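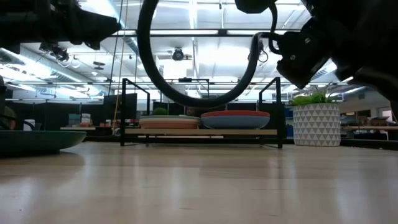
Josiane Bailly wrote that the draft standard confuses two matters, storage and tidiness, and that staff at Otport should not be asked to accept the second in order to obtain the first.

The remark was made in response to the consultation notice and is repeated at the head of this thread at the request of several members. Discussion of the Clear Desk and Shared Workstation Standard (consultation draft) continues below. Members are reminded that posts may be quoted in the final report.

accommodation_desk
The draft applies to all 1,212 shared workstations across the Onham, Gilla and Otport offices. It provides that at the end of each working day all papers, personal effects and non-standard equipment are to be removed from the desk surface and placed in the locker allocated to the team. One item of desktop shelving may remain at each workstation, provided that it is low, open on all sides and does not have drawers. A black metal frame with a single light timber shelf would meet the description. Enclosed units would not.

We received 84 written submissions in the first round. Most concerned lockers. A smaller number concerned the status of plants, which are dealt with at clause 9.

garside_records
I support the draft in substance. The records area has operated a clear desk rule for some years, and the benefit to information security is considerable. A file that is locked away overnight cannot be read by a contractor, a cleaner or a colleague from another section. I would, however, ask that clause 4 be amended. It refers to "papers". It should refer to "papers, notebooks, removable media and printed labels". A good deal of personal information leaves this building on labels.

J. Bailly
I have no quarrel with the previous post as regards records. My objection is to the application of the same rule to planning and engineering staff, whose working papers are public documents in almost every case. A drainage plan on an A1 sheet does not fit in a team locker. It must be rolled, and once it has been rolled each evening for a fortnight it will not lie flat on anything. Staff have raised this with their managers and have been told that the plan is available on the screen. It is, at a scale that permits the reader to view one corner of it.

accommodation_desk
Large-format sheets are acknowledged as a difficulty. Vertical plan hangers are proposed for Otport and would be located beside the print room.

otport_engineering
The print room is on a different floor from Engineering. With respect to the drafters, this suggests that the floor plan was not consulted. I would also query the locker dimensions in Schedule B. A standard lever arch file enters the locker only if turned on its side, and the door then does not close.

gilla_frontcounter
From the customer service side the position is rather different. Our desks are used by two people on most days, one in the morning and one in the afternoon. Before the trial began in May the afternoon officer generally spent the start of the shift moving someone else's papers, mug and hand cream. That has improved a great deal. I recognise that the draft is inconvenient for those who have the same desk each day, but I would not wish to see it withdrawn on their account.

J. Bailly
No one has asked for it to be withdrawn. I have asked for a second category of workstation, to be called "assigned", at which the overnight rule would not apply to public documents. The Gilla arrangement could then continue exactly as it is.

garside_records
I must disagree. A second category requires somebody to decide which documents are public, every evening, at every desk. In my experience this is the point at which such rules fail. A planning file contains submissions from neighbours, and those submissions contain telephone numbers. The officer believes the file is public, and most of it is.

J. Bailly
That is a fair point and I will concede it for files. I do not concede it for plans, which contain no telephone numbers other than the surveyor's.

otport_engineering
Seconded.

onham_facilities
A practical note on desktop shelving, as we have had enquiries. The shelf is intended for items in use during the day, such as a telephone, a tray or a reference manual. It is not to be used as a stand for a second monitor. Staff who need a monitor raised should request an adjustable arm through the workstation assessment process, and the shelf should then be moved clear of it. Nothing is to be fixed to the desktop by screws or adhesive. We have been repairing veneer at Onham since the last relocation and would prefer not to continue.

Cleaning contractors have been instructed to wipe around shelving and not to lift it. If the surface beneath it requires attention, please move the shelf yourself before leaving.

gilla_frontcounter
May the shelf hold a plant?

accommodation_desk
Clause 9 permits one plant per team, placed on the team cabinet. Plants are not permitted on individual desks, including on shelving.

gilla_frontcounter
Thank you. I expect further submissions on clause 9.

accommodation_desk
The following changes will be put forward on the basis of this discussion. Clause 4 will adopt the wording proposed by garside_records. Schedule B will be remeasured against a lever arch file. The location of the plan hangers will be reconsidered with Engineering. The proposal for an assigned category has not been accepted at this stage – it will be recorded in the report as an unresolved matter, together with the objections to it.

J. Bailly
I would ask that the report state that the objection concerned files and that no objection was made in respect of plans.

accommodation_desk
Noted.

Comments (3)

M.T.
Has the locker key policy been settled? Our team has one key and it goes home with whoever leaves last.

Otport L2
Agree with Engineering about the hangers. The old map room would be suitable if the chairs stored there were moved.

former_onham
We had a clear desk rule years ago. It was observed very strictly until the end of the financial year.

Related discussions
Team lockers: allocation and spare keys
Plan storage at Otport
Workstation assessments: how to apply
Clause 9 (plants): separate thread
Meeting room booking etiquette, Gilla

Contact the forum moderators | © Staff Consultation Forum | Back to top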